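Warten, ein Thread. 1/6

Ich habe heute 50 Minuten in einem Bürgeramt gesessen und bin seither Fachmann für Wartenummern.

2/6
Meine war die 800. Aufgerufen wurde die 2. Danach die 741. Das System kennt seine Gründe und behält sie für sich.

3/6
Die Uhr über Schalter 4 geht vor, die über Schalter 5 nach. Wer sich dazwischensetzt, hat fast die richtige Zeit. 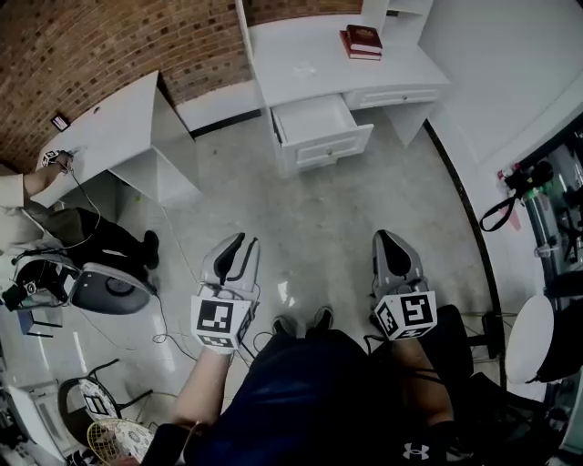 4/6
Sitzordnung: Erst wird jeder zweite Stuhl besetzt. Dann kommt jemand mit Kinderwagen und die ganze Statik bricht zusammen.

5/6
Wichtigste Regel: Beim Gong schauen alle auf ihren Zettel. Auch die, die ihn seit einer halben Stunde auswendig können. Ich habe sogar die Rückseite gelesen. Werbung für einen Schlüsseldienst.

6/6
Am Schalter dann: Passfoto zu alt, bitte neuen Termin buchen. Der nächste freie ist im Dezember. Ich nehme ein Buch mit. Empfehlungen gern hier drunter, darf dick sein.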